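Household Things Library, Clorkholm Street
Spring progress report to the Esulano Fund
Prepared by Regula Kälin, 05/05/2021

Dear Alois Imhof and everyone at the Fund,

I promised you four pages and I am going to try hard to keep to it, though those of you who read my winter letter know how that tends to go. You asked for plain news of where the money went and what we have to show for it, so I will start with the shelves and work my way to the harder parts.

The grant for this period was $2000. Half of it, $1000, was set aside for kitchen and table things, and that half is spent. The other half was meant for shelving, bins, labels and the long-delayed repair of the back door. The shelving is up (Lundgren delivered the uprights a little late, but they are good solid ones and the man who brought them stayed to help us get them level). The door is still the door. More on that further down.

At the end of April the catalog stood at 337 items ready to go out. That is the number of things that have been cleaned, checked, given a card and put on a shelf where a person can find them. It does not include the boxes under the stairs, which I have stopped promising to finish by any particular date.

Table things and soft goods

This has been the happiest part of the spring for me. When families come to us after a move, or a fire, or just a long bad year, they very often ask for the big things first – a bed, a table, something to cook on – and then come back a week later, a bit shy about it, to ask whether we have any cups. So we put the kitchen money into cups, mugs, bowls and small cloths, bought mostly in odd lots from the Adley closing sale and topped up with donations from the neighborhood.

We decided early on not to chase matching sets. Pirmin Wallner was firmly for matching sets and made a good case for them, and I want that on the record because he was gracious about losing. But sets break up, and then you have three of something and a family of five, and the three sit on the shelf looking sad. Mixed colors are easier to lend and easier to replace, and the children like having one that is theirs. A bright blue plastic cup, a teal mug with a good handle, a see-through white bowl and a thick gray knitted cloth with a fringe can all go home in one bag and look perfectly cheerful together.
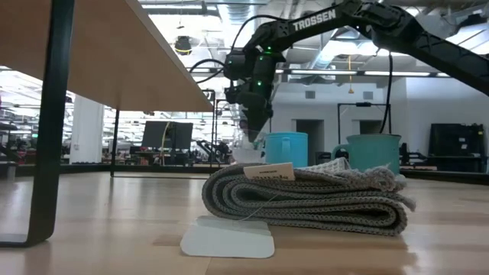

Notburga Nägeli wrote to us afterward that she would have liked more cloths and fewer cups, seeing that a cup can be rinsed and used again in a minute but a cloth needs washing and a day on the line, and two to a household was simply stingy. She is right, and we have changed the standard bag to four cloths beginning this month.

The cloths have taught us a few things. The knitted ones are the favorites by a long way, but the loose ends catch on everything, and we had one come back with its fringe wound tightly around a whisk. We now fold them into thick rolls with the fringe to one side and put them on the open shelf, where people can feel them before they choose. Any tag that comes with a cloth stays on until it is lent for the first time. After that we use our own sewn label, because paper does not survive the wash and string is a nuisance in the machine. I sewed the first batch of labels myself and they are crooked. The second batch was done by my sister and you would think they came from a shop.

Cups and mugs are checked at the table before they go back on the shelf. We look at the rim and the handle, we look inside, and anything with a chip goes to the garden box, where it can hold seedlings for the rest of its days. Valentin Kofler drew up a one-page sheet for this, which now hangs by the sink, and returns have been moving along much faster. In February a returned mug might wait a week before anybody got to it. By April most were back out in two days, and I do not think we have had a single argument about whose turn it was.

The work table itself deserves a line. It is a light wooden one, plain and easy to wipe, and it has turned into the place where everything happens – sorting, folding, writing cards, a good deal of coffee. If you visit, that is where we will sit you down.

Where we are behind

The back door, as I said. The quote we had in the winter was withdrawn, the next one was higher, and I did not want to spend beyond the line you approved without asking. It opens and closes, but it sticks in damp weather, and people carrying boxes have to put them down and use a shoulder. I would like your permission to move whatever is left in the labels line across to the door. I will send the new quote separately so that you can see it for yourselves.

We are also behind on the cards for borrowers who do not read English easily. The plan was to have small drawings on each shelf edge: a cup, a bowl, a folded cloth. The drawings exist and they are lovely, but they were made too large for the shelf edges, which came out narrower than we had measured. They are being redrawn now. In the meantime we have simply set one of each item at the front of its shelf, and that works well enough that Pirmin has asked whether we need the drawings at all. I still want them.
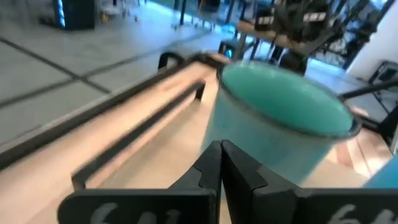
Drinkware and small items: plans for the summer

We would like to add more mugs with handles and buy fewer plain cups. Older borrowers ask for handles, and so do parents of small children, and at present the mugs leave the shelf the same day they are put out. Teal seems to be everybody's color this year, and I have no explanation for it, but we will buy more if we find them at a decent price.

We also want to try a "first evening" bag, packed ahead and kept by the door, for people who come to us at short notice. It would hold a few cups, a bowl or two, cloths, a dish brush and a note with our opening hours. Valentin has packed one to see how heavy it gets, and it can be carried comfortably on a bus, which was our test. We do not need extra money for this in the present period, only your agreement that it fits the purpose of the grant.

Receipts are in the blue folder and copies will follow by mail. There is one from the Adley sale that is very faint, so I have written the amount beside it and signed it.

Thank you, all of you, for your patience with my long letters and for the kind note you sent in April, which is pinned up over the sink next to Valentin's sheet. Please let me know about the door when you can.

With warm regards,
Regula Kälin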